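Cloth folding

Cloth folding is the reduction of a flat textile to a smaller, regular shape by laying one part of it over another along one or more straight lines. It is applied to towels, napkins, sheets, tablecloths, cleaning cloths and garments, usually after drying and before storage. The lines along which the textile bends are called folds, and the lasting marks they leave are called creases.

Terminology

The edge by which a cloth is lifted is the top edge, regardless of how it was woven or cut. The two ends of this edge are the holding corners. The opposite edge, which hangs free, is the drop edge. A selvage is an edge finished on the loom, while a hem is an edge turned over and stitched. Selvages and hems are stiffer than the body of the cloth and are preferred as reference lines.

A half fold brings two opposite edges together. A third fold, also called a letter fold, turns one outer third inward and covers it with the other. A quarter fold consists of two half folds at right angles to each other. A gate fold brings both outer edges to the center line, where they meet without overlapping.

Opening and holding

A cloth taken from a dryer or basket is normally crumpled, and its corners have to be located before it can be folded. The common method is to find one corner, then follow the adjoining edge with the fingers until the second is reached. Picking up two corners at random often gives a diagonal pair, in which case the cloth hangs as a triangle or a twisted strip.

Once both holding corners are secured, they are drawn apart until the top edge is straight. Tension is applied along this edge only. The rest of the cloth hangs under its own weight, and in soft fabrics it forms folds that run downward from the line of the edge. Most of these disappear when the cloth is lowered onto a surface drop edge first and drawn back slightly as the remainder is laid down.
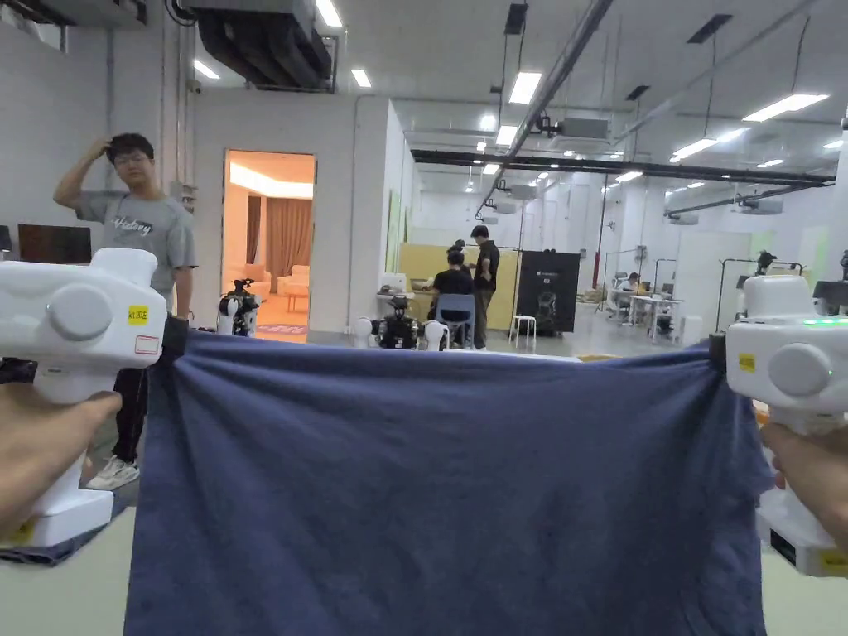 Folding on a surface

A table gives straighter results than folding in the air, particularly with cloths too wide for the arm span of one person. The surface should be dry, flat and larger than the opened cloth. A very smooth top allows the lower layer to slide during the fold; a thin mat reduces this.

The usual sequence for a rectangular cloth is as follows:

1. Lay the cloth flat with the long edges parallel to the edge of the table.
2. Smooth the surface from the center outward with the flat of the hand.
3. Take the two corners of one short edge and carry them over to the opposite short edge.
4. Align the corners, then the edges between them.
5. Press the fold from the middle toward each end.
6. Turn the cloth a quarter turn and repeat.

Errors made in the first fold are carried into each later one. A misalignment visible as a narrow step at the first fold becomes a wedge after the second, and the finished stack leans to one side.

Behavior of materials

Plain-woven cotton and linen hold a crease well and can be folded to sharp edges. Terry cloth springs back because of its loops and is generally folded in thirds to reduce the number of exposed edges. Knitted fabrics stretch when lifted by the corners and are better supported from beneath. Polyester microfiber clings to itself, which slows the opening step but keeps the layers in place afterward.

Weight per unit area also has an effect. A cloth of 200 grams per square meter lies flat with little handling, while lighter cloths lift at the edges when air is trapped under them. Dark fabrics show lint and creases more readily than pale ones.

Storage

Folded cloths are stacked with the closed fold facing outward, so that a single piece can be withdrawn without opening its neighbors. Stacks of more than 20 thin cloths tend to slip. Filing, in which cloths stand upright in a drawer, avoids this and leaves every piece visible. Cloths kept folded for long periods are refolded along different lines to prevent wear at the crease.

See also: Hem; Ironing; Napkin folding; Selvage

Last edited 11/06/2023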